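November, late

Couldn't sleep, so I may as well write down the Garis business while I'm still annoyed about it.

The quote came back this afternoon. Inna forwarded it without a word, which is how I knew it was bad. The arm we could have guessed at, we've had that number since the summer. It's everything hanging off the arm. Fingers are a separate line. Spare fingers are another separate line. There's a "commissioning visit" that costs more than my car is worth, and travel on top of that, from Lusthorpe, as if they'd be coming by boat.

Taras thinks it's fine. Taras thought the label printer was fine too, and that thing has been under a sheet in the back hall since we moved. He keeps saying the soft fingers are the whole point, that with a hard jaw you dent one bottle in every case and with these you don't. Maybe. I wanted to see it for myself before I put my name on a budget request, so I went down after lunch and stood around while they ran the drink bottle again. Red cap, milky stuff inside, peach or mango or something like it on the label, and SINCE 1996 in a red starburst.

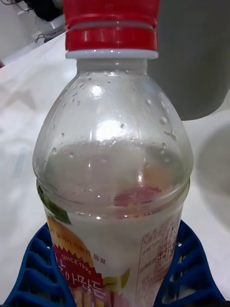 Do we need to buy a second set of fingers right away, or can it wait until the new budget?

It can wait if we only run one shift. Soft fingers wear, and Garis won't say how fast, so I'd put one spare set in next year's money and hold back enough this year to cover an emergency order.

I wrote that out in my notebook more or less word for word, to have it ready when Antonina asks. She will ask. She'll ask it in front of everyone and then look at the ceiling while I talk.

What bothers me is the "395." It's all over the brochure: 395 picks an hour, in big type. I asked Lukian what they were picking and he went back through the fine print and it's dry cartons, all the same size, all facing the same way. We don't have dry cartons. We have bottles that come out of a cooler and sweat, and a label that wraps all the way around, and caps in a couple of different shapes depending on the season. If I plan staffing off 395 and we get half of it, it's my plan that was wrong, and the brochure will still be very nicely printed.

Vira suggested asking Kravets for a competing quote. I like Vira, but a Kravets quote takes nearly 3 months and arrives with a salesman attached. She says that even so it would give us something to wave at Garis. She has a point and I told her I'd think about it. I haven't decided. Dravholm was the other name on the list and they don't ship fingers in that shape at all, only suction, and I can picture suction on a damp bottle well enough without paying for a demo.

I did stay longer than I meant to. I'll give them this much: it's oddly hard to stop watching. You want to lean in and help. Lukian was talking to me the whole time about cycle life and I don't think I took in a word until he mentioned the price of the mounting plate.

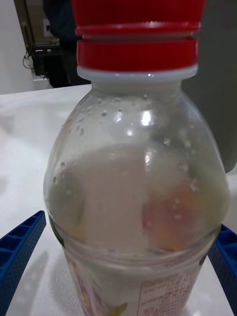

The mounting plate! That one I'd missed completely. It's on page 26 of the quote, under "recommended accessories," and it turns out to be recommended the way a front door is recommended on a house. Without it the fingers don't attach to the arm. I went through the rest of the accessories after that with a pencil and found a cable kit in the same spirit. So the real number is the one on the front page plus both of those, plus the visit, plus a spare set, and whatever it costs to have an electrician look at the back hall, where the outlets are older than Taras.

I still can't say I'm against it. If someone showed me 100 of our own bottles in a row, cold from the cooler, at a speed written down by somebody who doesn't work for Garis, I'd sign. I asked for exactly that in the email tonight. Inna thinks they'll send me a video. If they do I'm going to ask for the part they trimmed off the front.

To do before the meeting: call about the outlets. Get the plate price in writing. Ask Lukian to repeat the cycle life part, and pay attention this time. Find out whether the label printer can be sold, or given away, or at least moved, since it's standing where the arm would have to go.

Past one already. Tea was a mistake.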